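Two months with the arm at the bench - how is it for the rest of you?

luana_moura
Posted 12/22/24
We build small wood display stands at Teltthorpe and got a gripper arm for sanding prep and part transfer. I was the loudest skeptic and now I love it! My wrists don't ache at night, and I get to spend my time on finish work, the part I took this job for. Anyone else seeing their day change like this?

stevens_bench
Same at our shop. Loading used to eat my mornings. Now I teach the new hires to spot bad grain before a board goes any further.

luana_moura
Yes, the spotting! I catch way more now that I'm looking instead of lifting.

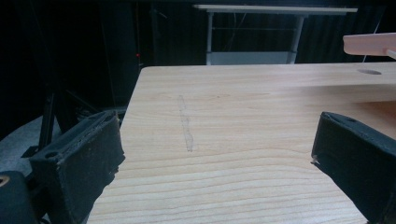
Pine-colored top between the fingers, faint gray streak near the middle.

rietvd
Glad you're happy, but who gets the time it saves? We went from 100 boards a shift to 100 plus "whatever else you can fit in." My back is better. My breaks are not.

stevens_bench
That's a boss problem, riet. The arm didn't set your quota.

rietvd
The quota showed up the same week the arm did, so I'm not splitting them that neatly.

luana_moura
Fair. We asked for the pace in writing before it went live, and Els on second shift pushed hard for that. Worth trying.

josefien_w
Is that streak a scratch or just residue?

luana_moura
Can't tell from the photo. Either one goes to a person to check - the arm doesn't get a vote on finish, lol

josefien_w
Good. Ours starts in February and I've got 19 questions for the installer already. Adding that one.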